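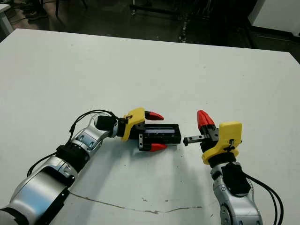
Chapter 3
Work Surfaces and Open Containers

A work surface is specified by four properties: height, clear area, finish, and color. Of these, finish and color are the most often left to chance. A glossy top reflects overhead lights and hides the edges of small parts. A matte white top, such as the one at the head of this chapter, gives a plain background on which a black tray and its soft gray shadow both stand out. The shadow is useful in itself, as its distance from the tray helps a viewer judge how far the tray has been lifted.

The second subject of the chapter is the shallow open container. Long, narrow trays are easy to stack and to read at a glance, but they bend and tip more readily than square ones of equal area. Section 3.1 covers wall height and its effect on reach. Section 3.2 treats grip position along the long axis. Section 3.3 applies both to the Berkgate bench layout, in which 437 trays are moved per shift across 3 stations.

Terms used in this chapter

Clear area: the part of a surface free of fixed equipment.
Recess: the space enclosed by the walls of a tray.
Long axis: the line joining the midpoints of the two short walls.

Readers who have not completed the load exercises in Chapter 2 should do so before starting Section 3.2.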